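Nirel Hand Gripper Set
Set-Up and Recording Guide

Section 5. Recording your first demonstrations

This section assumes that both grippers are charged and paired with the head camera (Section 3) and that Plarura is installed on the recording computer (Section 4).

5.1 Prepare the table

1. Use a table with a plain, matte top at standing height. Glossy tops reflect the marker cubes and can cause false readings.
2. Clear away everything that does not belong to the task. Items at the far edge may stay if they are outside your reach and will not be moved during the session.
3. Turn on the room lights and close any blinds that let direct sun fall on the table.
4. Stand centered at the long side of the table, with your elbows free to move.

Note: Other people may be in the room while you record. Ask them to stay out of the space between you and the table.

5.2 Hold the grippers

1. Pick up the left gripper by its base with your left hand, then the right gripper with your right hand.
2. Push long sleeves back far enough that they cannot slide over the cubes.
3. Hold both grippers out over the table with the pads pointing toward the surface.
4. Check that the indicator light on each cube is green. If a light is amber, see 5.5.
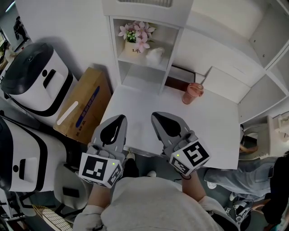
Figure 5-1. Both grippers held over the table, indicator lights green.

5.3 Set the start position

1. In Plarura, open the Session tab and select New task. Type a short task name.
2. Hold the grippers still until the tone sounds. The start position is now stored.
3. Return to this position at the beginning and end of every demonstration.

Caution: Do not touch the faces of the marker cubes. Fingerprints and scratches reduce tracking accuracy. Clean them only with the dry cloth supplied.

5.4 Record

1. Squeeze both triggers twice to start.
2. Carry out the task at a steady pace, a little slower than you would by hand. Keep both cubes in view of the head camera.
3. Return to the start position and squeeze both triggers twice to stop.
4. Select Keep or Discard. Discard any take in which an object was dropped.

Record at least 40 good takes per task. A set of that size takes around 149 minutes, including breaks. Move the objects slightly between takes.

5.5 If a light is amber

Lower the gripper, wait 5 seconds and raise it again. If the light stays amber, repeat the pairing steps in Section 3. For error code 1630, replace the gripper battery.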